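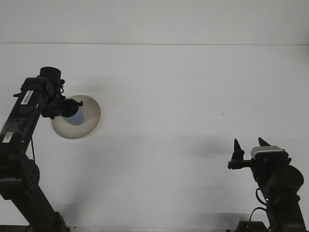
Mireille Aubert

Section 4. Daily set-up and handover, tea point table

Read this before your first shift with the arms. Ten minutes. Sections 1 to 3 (wiring, network, mounting) are Romain's job, leave them alone. If you work the tea point at Drokmont you need this one and the fault sheet, nothing else.

What changes for you

The arms do the cup and plate part of laying out. You do everything else. Trolley, hot water, wiping down, people. Nobody's hours were cut for this. What does go is the lifting and setting down, same move all morning, which is what the wrists were complaining about.

You will be standing and watching more than you used to. Some of you hate that already, noted. Évan is sorting a stool.

4.1 Before you switch on

1. Table clear. Phones, keys, cloths, your own mug, all off.
2. Wipe the top and let it dry. Use the plain cloth, no spray near the arms.
3. Look at the cables on both arms. The loops are meant to hang free. If one is caught under a joint or pulled tight, stop, ring Romain.
4. Sleeves up, lanyard off. Long hair tied back.
5. Check the red stop button is on your side of the bench and not behind the trolley. Yes, every day.

CAUTION: Do not move an arm by hand when it is powered. It will push back and you can trap a finger at the elbow joint.

4.2 Switching on

1. Main switch first, then the left arm, then the right. If you do it in the wrong order nothing breaks, but you get the error screen and have to start agian.
2. Wait 40 seconds. Don't touch the screen while it loads.
3. Look for the small light on each arm. Can be green or blue, either is fine. No light on one arm = don't start.
4. Press HOME. Stand back from the bench until both arms have stopped.
5. Screen says READY. Sign the sheet, name and time.

NOTE: The lights do not tell you it is safe to reach in. They tell you there is power. Two people have asked now so it is going in writing.

4.3 Putting cups and plates out

1. One plate, one cup. Not a stack. The arms cannot unstack, that stays with us.
2. Plate flat on the table, left half. Doesn't need to be dead centre.
3. Cup on the right half for a fresh start. Upside down, rim on the table.
4. Keep both well inside the table, away from the wall and away from the front rail.
5. Hands out. Say "clear" out loud if someone else is at the screen.
6. Press START.

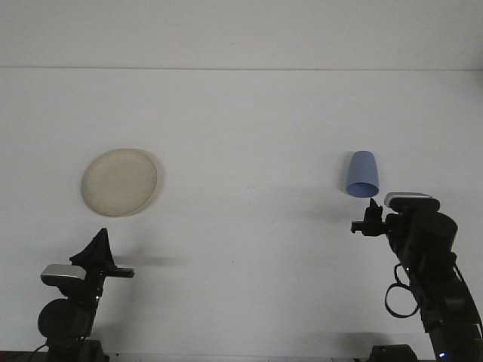
Fig. 4b. Plate to the left, cup upside down to the right.

If the cup is too near an arm, it's allowed, but it may nudge the cup before it gets hold of it. Give it a bit more room next time.

Use the light plastic cups only. The china ones from upstairs are too heavy and too slippy. Same goes for the Gamage travel mugs, however much Thibault likes his.

4.4 While it is running

Stay where you can reach the stop button. You can talk, you can fill in the stock sheet. You can't go and fetch milk.

Stop it if:
- a cup tips or rolls
- an arm knocks the table
- anyone puts a hand over the table, you included
- a noise you haven't heard before

No one gets told off for pressing stop. Maksym pressed it a lot in his first week and that is how we found the loose bracket. Write down what you saw, one line will do.

CAUTION: After a stop the gripper may still be holding the cup. Don't pull it out. Press RELEASE with your other hand under the cup, then lift away.

4.5 Restarting after a stop

1. Take everything off the table.
2. Twist the red button to let it up.
3. HOME, stand back, wait for READY.
4. Put plate and cup out again as in 4.3.
5. Third stop in one shift: leave it off and lay out by hand. Don't keep trying. The queue matters more than the arms.

4.6 Handover

1. Finish the cycle, don't leave a cup in mid air for the next person.
2. HOME, then switch off right, left, main.
3. Cups and plates to the wash, including the ones that look clean.
4. Tell the next person out loud about anything odd. The sheet is not enough, people don't read it.
5. Sign off.

NOTE: The cameras on the wrists are for finding the cup. Staff asked at the November meeting if they are used for timing us. They are not, and Brivitz have put that in the contract, page 77 if you want to read it. Copy in the office drawer.

4.7 Who to ring

Arms, cables, error screen: Romain Hoarau.
Rota, stool, wrists, anything about how the job feels: Évan Bouvier.
Spare cups: Ralstead stores, order code 2000, they take a couple of days so dont leave it to the last box.

Updated 19/03/2025. Old copies of this section in the bin please, they have the switch-on order the wrong way round.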